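Home | Meetings | Minutes | Members | Contact

We use cookies to keep this site working. Accept | Settings

Wokstead teardown cell - project meeting, July 14, 2024
Present: Ajith Chettiar (chair), Kadir Özkan

1. Demonstrations. Kadir reported 65 recorded by remote control since June, against a target of 80. Ajith asked how many were clean enough to train on. No figure yet.
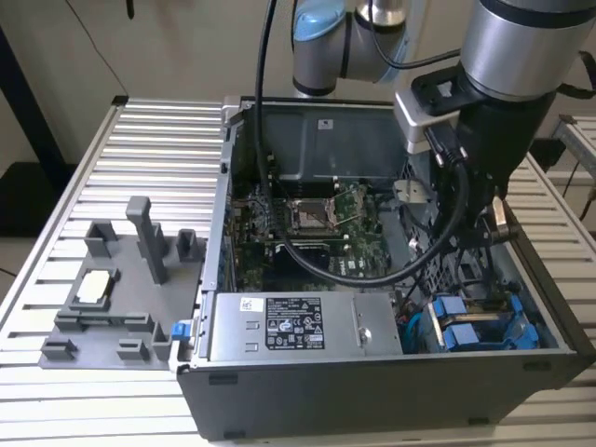 Kadir wants to try hand guiding for the final approach. Ajith doubts it will help - the person guiding feels the part, the policy won't.

2. Pladov quote. They propose 3,000 demonstrations. Ajith sees no evidence that more of the same fixes anything. Not approved.
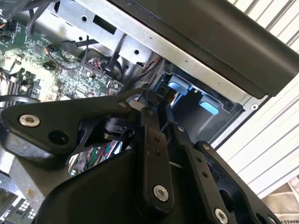
Item 2: gripper at the open side of the desktop chassis.

3. Actions. Kadir to sort the 65 into keep and discard. Ajith to ask Pladov what 50 good ones would get us.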